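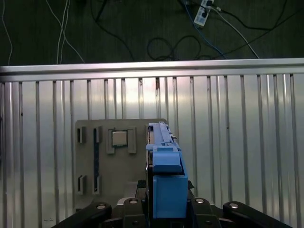 Ticket 2554
Project: Halach insertion cell
Component: wrist camera pose estimate, plate localiser
Opened by: Embla Sundqvist
Assigned to: Signe Ekström
Priority: medium
Status: closed, fix merged

Reported 7 May 2022 in the old tracker, moved here as May 7, 2022.

Problem
The plate pose jumps sideways when the arm moves into the pre-grasp position over the chip. The jump is always along the same direction as the metal wall behind the plate and is always close to the same size. The planner then rejects the grasp with "target moved during approach" and goes back to home. It happens on some starts and not on others, with the plate left where it was.

Steps to reproduce
1. Start the cell with the default Clelen config.
2. Load the chip removal task.
3. Send the arm to pre-grasp and wait for the localiser to settle.
4. Watch plate_pose in the log viewer.

Expected: pose stays put once settled.
Got: pose flips between two values, 9 mm apart.

Embla
I first thought it was the hand-eye calibration, so I redid it. No change. Joint readings are steady while the pose flips, so the arm isn't moving. I also restarted the camera driver and dropped the exposure. The lower exposure made it flip less often but didn't stop it.

Signe
Can you attach the edge overlay from a bad run, and the crop settings? I want to know what the line matcher is holding on to.

Embla
Overlay attached to the run folder. Crop is full width, top to bottom, no mask apart from the gripper one.

Signe
Thanks. The matcher looks for the long vertical slot on the left part of the plate and uses it to fix the sideways position. The ribs on the wall are vertical too, evenly spaced, and with the light on them they give stronger edges than the slot does. When the slot edge is weak, the matcher takes a rib edge as its best candidate. Your two values are the slot and the nearest rib.

The chip holder is found correctly in every run I looked at. So the height and rotation are fine and only the sideways term is wrong – that fits with what the planner says.

Tried
- Raised the edge threshold from 42 upwards. The slot goes before the ribs do. Put it back.
- Turned on the temporal filter. Hides the flip for a while, then settles on the wrong value, so worse than before. Turned off again.
- Masked everything from the rail upwards. Gets rid of the cables on the floor, which were adding a lot of short edges, but the ribs are still in view below the rail. Kept anyway, it saves time per update.
- Limited the slot search to a box placed from the chip holder. No flips.

Fix
The localiser now finds the chip holder first and only then looks for the slots, inside a box set relative to the holder. If no slot is found in the box it reports "no pose" and the planner waits. Before, it fell back to the best edge anywhere in the crop. The fallback is still there behind a flag for the Holmgren cell, which uses a different plate model.

Embla
Ran 300 approaches on the branch with the default exposure. No flips, no planner rejects. Two waits on "no pose", both cleared by themselves on the next update.

Signe
Good. Merged. The two waits are worth a look but not under this ticket, please open a new one with the logs.

Left to do
- Remove the fallback flag once Holmgren has the new plate model, planned for August.
- Add the box size to the config page. At the moment it's set in code.
- Check whether the Zundamville setup has the same full-width crop.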